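3.2 Surface wear in shared work areas

Tabletops in shared rooms were inspected at the Merari and Grosen sites in June. Both sites use long tables with light tops, and both clean them once a day with a mild detergent. We recorded scratches longer than 3 mm, stains that stayed after cleaning, and any damage along the edge strip. Gloss was read at fixed points along the center line of each table, then again 400 mm from one end. Figure 2 shows a long white top with a thin yellowish edge.
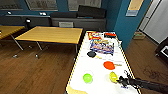

Department of Interior Materials, Ultitz

Figure 2. White tabletop with speckled edge.

Edge damage was more common than damage to the flat surface at both sites. Most of it was found near the corners, where chairs are pushed in and bags are set down. At Grosen, the tables closest to the door had the lowest gloss readings, and those by the windows had changed very little since the first visit. Stains were few and were mostly left by coffee and marker ink.

The Turunen rub test was then applied to spare panels from the same supplier. Panels were rubbed for up to 1000 cycles with a dry cotton pad, with a gloss reading taken at 600 cycles. The loss of gloss was small in the first part of the test and larger after that. Panels treated with a wax cleaner before rubbing gave uneven readings and were left out of the comparison in Section 4. Edge strips were tested separately, using a narrower pad and the same load.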